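Flondari want £49 for a "lifetime" tool kit. 1/ Whose lifetime? The guarantee page says 30 months.

2/ Femi Mohammed reckons I'm being mean and the small print is normal. Maybe. I'd still like to see one person who has claimed.
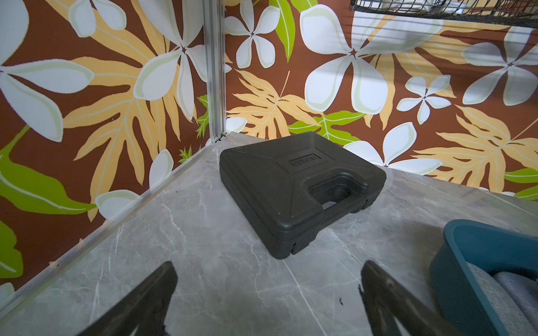 Hard case, moulded handle. The case is never what breaks.

3/ Brilgate did the same with their drill bits. Eight emails, then silence.

4/ So no, I won't be "upgrading" in February. If you've had a refund out of either lot, tell me how.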